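Lost property table opens again at Mutetti community hall

08/04/2026

12 shares
3 comments

Residents who have lost keys, glasses or other small things at the Mutetti community hall can look for them on the lost property table, which opened again on Wednesday after the building works in March.

The table is in the small room beside the kitchen. It will stay open on weekday mornings until the end of the month, and after this date the things which are not collected will be given to the charity shop in Patrício Street or thrown away.

Clementina Frade, who manages the hall, said that the cupboard behind the reception became too full during the works. The builders, the dance classes and the Sunday lunch group were all using the same two rooms, and many objects were put in the cupboard without any note.

"We had one drawer for everything and it did not close any more," she said. "People came to ask for their glasses and we had to take out the whole drawer to look. Now they can come in and see for themselves."

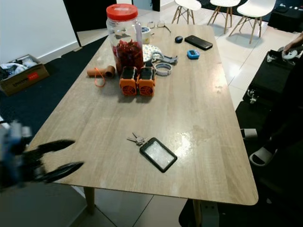
Keys are what people ask for most often at the hall, and Ms Frade would like their owners to come first. She asks them to bring another key from the same set if they have one, or to describe the ring before they enter the room. A small bunch of silver keys is on the table now, attached to a black card holder with a clear window, and it will be handed over only to a person who can say what card is inside. For the pair of thin-framed eyeglasses at the back, it is enough to try them on. A watch strap in grey fabric is also waiting, near a plate with white and yellow flowers.

Kitchen things are a different matter. The hall has its own plates, but visitors bring food from home for the shared lunches and often leave the dish behind. Rosário Leitão, who cooks at the Sunday lunch, has asked for many years that people write their name under their plates and on their jars. She said that a big jar is not cheap, and that she herself lost two of them last winter - one came back, the other did not.

The works cost 2290 euros and were paid from the hall's own savings. They included new lights in the corridor, a repair of the kitchen door and a set of shelves with 40 numbered boxes, made by the local carpentry firm Uris. From May, every lost object will go into one of these boxes with a card showing the day and the room where it was found.

There is no charge to collect an object. For things of higher value, such as jewellery or cash, the hall keeps a separate book in the office, and the owner must sign it. These objects are not put on the table.

People who cannot come in the morning can leave a message at the reception, or ask at the Isach bakery across the road, where a list of the objects is hanging next to the door. The list will be changed every Friday.

Share this article
3 comments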